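Search this site Enter keywords Go

The Honthorpe county prosecutor's office has spent the past year changing the way its attorneys prepare for bail hearings. Under the old practice, a case file often reached the courtroom only minutes before the defendant did. Files are now due at 4 p.m. on the day before a scheduled hearing.

The change followed an internal review of 3,126 hearings, completed in April. Reviewers found that missing paperwork was the most common cause of delay, ahead of scheduling conflicts and absent witnesses.

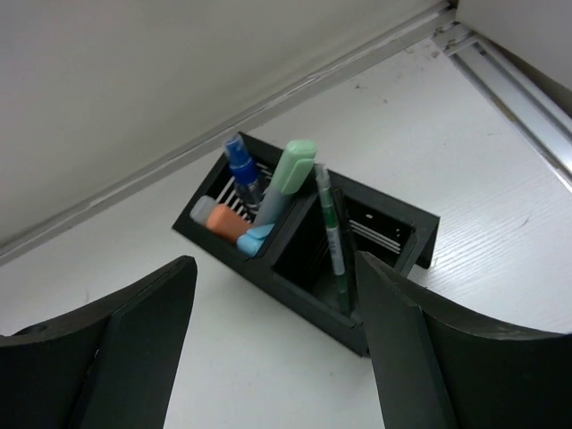
By Caoimhe Coughlan | Courts and Justice

Brijesh Pant, the deputy prosecutor who led the review, said the office had underestimated the burden on defense counsel. "An attorney who receives a police report at the courtroom door cannot advise a client properly," he said.

Five attorneys are now assigned to first appearances, up from two. Public defender Ese Iyamu welcomed the added staff but said that late arrests remain a concern, as the afternoon deadline does not apply to them. The office expects to issue separate guidance on those cases after consulting the court clerk in Duggan.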